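Getting clean hand poses out of a head camera recording with Livis 2
By Ileana Stoica
Updated 10 Apr 2024

This page covers the steps between a raw recording and a pose file you can train on. It assumes you already have Livis 2 installed and at least one session copied to your workstation. If the session is still on the recorder, copy it first. Livis will read over the network, but seeking is slow and the preview window will stall.

The recording I use throughout is a chair task with a cloth. It has a head camera stream, a gripper camera stream, and marker cubes for tracking the hands from above. The head stream is 2578 frames long. On the first run with default settings, 332 of those frames had no pose for the left cube. After the steps below most of them were filled, and the rest were marked as gaps.

Step 1. Check the calibration before anything else

Open the session folder and look for calib.yaml. There should be one block per camera. Both lenses are wide, so the camera model must be set to fisheye. If it says pinhole, detection will still work in the middle of the image and get worse toward the corners, and you can lose an afternoon to tuning thresholds that were never the problem.

Run:

livis check-calib session_dir

The command prints the reprojection error for each camera. I redo the calibration for anything over half a pixel. Ama Baidoo uses a looser limit on her sessions and gets usable results, so take mine as a starting point.

Step 2. Describe the cubes

Each cube needs an entry in cubes.yaml with its name, edge length, and the marker ID on each face. Measure the edge of the printed black square and leave out the white border. Mixing those up scales the distance to the hand by the same factor every time, and nothing in the log will tell you.

Every marker ID has to be unique across the whole session. If the same ID turns up on both cubes, Livis takes whichever detection comes first and the track jumps from one hand to the other.

Step 3. Run detection

livis detect session_dir --camera head --cubes cubes.yaml 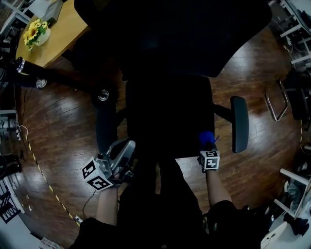 Exposure matters more than resolution at this stage. A large dark area pushes auto exposure up, and then the white part of each marker blooms into the black squares. For sessions already recorded, turn on local contrast with --local-contrast. For new sessions, lock the exposure on something white before you start.

Glossy floors can cause a second kind of trouble. A streak of reflected light next to a cube sometimes gets picked up as the edge of a marker. These false candidates are small, so a minimum area takes care of them. I set min_area to 300 square pixels for the head camera. Lower than that and the false ones come back. Much higher and you start dropping real faces that are tilted away from the lens.

When detection finishes, open the report and look at the faces-per-frame plot. One visible face is enough for a pose, but a single square marker seen nearly head-on can have two valid solutions, and the cube appears to flip back and forth. Two faces settle it. Set prefer_multi_face to true so that Livis solves all visible faces of a cube together.

Step 4. Fix the flips

Even with that setting on, some single-face stretches will flip. Run:

livis unflip session_dir --camera head

This walks through the track and, for each single-face frame, keeps the solution closest to the last multi-face pose. It works forward and then backward and keeps the result where both passes agree. Where they disagree, the frame is marked as a gap. Leave those gaps alone for now.

Step 5. Build the mask for the gripper camera

The gripper camera gives you a second motion estimate, which is what fills the gaps. It tracks points in the room, so anything that moves along with the camera has to be masked out. Otherwise the tracker sees a lot of points holding still and decides the gripper is holding still too.

livis mask-edit session_dir --camera gripper

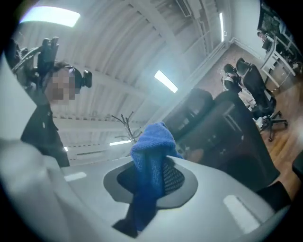 Start with the fixed parts. Draw the image circle first so the black corners are excluded, then trace the gripper body along the bottom. Those two shapes can be saved and reused for every session with the same mount. Things that change from session to session need more care. In this view the blue cloth rises above the rim of the oval recess, so a mask that follows the gripper outline alone would leave the top of the cloth in play. Draw the mask well above it. The person on the left can't be handled with a fixed shape, so turn on reject_dynamic and let the tracker drop points that disagree with the rest. The ribbed ceiling and its beams give plenty of edges, but the ribs all look alike. If the track slips sideways by one rib, raise min_baseline and rerun.

Step 6. Align the clocks

The two cameras record on their own clocks. Livis compares the rotation speed from the cube track with the rotation speed from the gripper camera and finds the offset that matches them best.

livis sync session_dir --from head --to gripper

You need some brisk turning of the wrist for this to work. We ask for a short shake at the start of every recording. Check the correlation value in the output. Under 0.9, open the plot and make sure the peak isn't one of several of the same height. Also check that you matched the gripper camera with the cube on that same gripper, a mistake I made for most of March.

Step 7. Fill and export

livis fuse session_dir --fill-gaps
livis export session_dir --format npz

Gaps longer than max_gap stay empty and are exported with valid set to 0. Your data loader should skip those frames. If it replaces them with zeros, the policy will learn to send the hand to the origin.

Before training, play the fused track over the head video with livis view and watch it once at half speed. Look for the axes sliding off the cube during fast motion. If they lead or trail by a constant amount, go back to step 6.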